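Hedegaard Play and Learning Library
Minutes of the activity boards meeting
Last updated: Dec 12, 2024
2 min read

Chair: Noman Bugti. Notes: Ronaldo Conceição.

1. Matters arising
The shelf labels are done and they look lovely. Thank you to everyone who cut, stuck and re-stuck. The Biltis puzzle crate is still short of a lid, so it stays on the bottom shelf until one is found.

2. Loans since September
Noman read out the numbers: 90 loans of activity boards, of which 86 are back on the shelf. Very pleased with this! The remaining borrowers have been emailed. The board that goes out most is still the teal one made of interlocking panels, and there is now a waiting list for it. Ronaldo has moved it to its own ticket, number 1671, so that it stops being muddled with the Vereck lacing set.

3. The teal board
Long and happy discussion. Families love the arcade-style buttons — the red one especially — and several have written in to say that children who won't sit with anything else will sit with this. Two parents asked if the panels may be put together in a different order at home. Agreed yes, as long as it comes back in the usual layout, with the switches below the buttons and the sliders alongside.

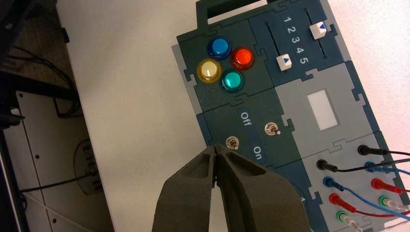

Ronaldo would like a card of game ideas to go out with every loan. Suggestions so far: call out a number from 1 to 5 and move a slider to it; name a colour and press that button; one child gives the orders and the other works the switches, then they change over. Noman asked for the words "Off" and "On" to be in large print on the card, matching the board, for children who are just starting to read. Everyone liked this.

4. Zinon grant
Form is nearly finished. We are asking for money towards a second board of the same sort. Noman to add a few of the parents' comments, which are wonderful and say it better than we can.

Actions
Noman: grant form, chase late loans.
Ronaldo: draft game card, look for crate lid.

2 comments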